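Trilside House Residents' and Tenants' Association
Shared Spaces Meeting - Minutes
April, 5:30 p.m., Jamport Room

Present: 16 members, representing the Jamport and Elloler wings. The minutes of the previous meeting were approved without change.

1. Condition of the lounge counter

The chair reported that the L-shaped counter in the lounge continues to be left with snack trash on it after the late afternoon break. Most of what is left behind is of the same kind: drink cans, candy or snack bar wrappers and potato chip bags. Members from the Elloler wing noted that the glossy top shows every crumb and smear, and that the brown carpet beside it has needed spot cleaning twice since winter.

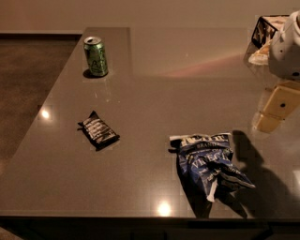

Does a single chip bag or wrapper left on the counter count as a breach of the lounge rules? Any item left behind at the end of a booking counts, whatever its size, and the group that made the booking is responsible for clearing it.

It was agreed that the rule would be restated on the booking form in plain language. A proposal to ban food from the lounge was discussed and not adopted.

2. Sorting of trash and recycling

The present arrangement places one bin by the elevator, out of sight of the counter. Members asked for two bins closer to hand - one for cans and one for general trash. It was noted that aluminum cans belong in recycling, and that foil-lined chip bags and candy wrappers do not. Cans should be emptied in the kitchen sink first.

Hapeta, the cleaning contractor, has quoted $166 for a pair of lidded bins, delivered. The meeting approved the purchase from the supplies budget, which stands at $300 for the current quarter. 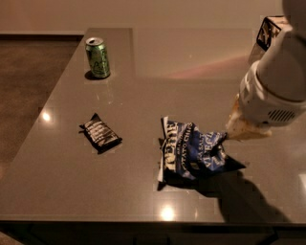

Labels for the lids will be printed by the office. The Jamport wing asked that the wording be large enough to read from the doorway, and this was accepted.

3. Care of the surface

Members were reminded that the counter is to be wiped with a damp cloth and then dried. Scouring pads are not to be used. Cloths are kept in the drawer under the kitchen sink - used ones go in the basket beside it.

4. Charges

A charge of $25 for bookings that leave the lounge uncleared was approved, with one written warning to be given first. Two members voted against and asked that this be recorded.

5. Other business

The flickering light in the Elloler stairwell has been reported again. The coat hooks remain on order.

The meeting closed at 6:40 p.m. The next meeting will be held in the same room.

Contact the Association Office | © Trilside House Residents' and Tenants' Association | Back to top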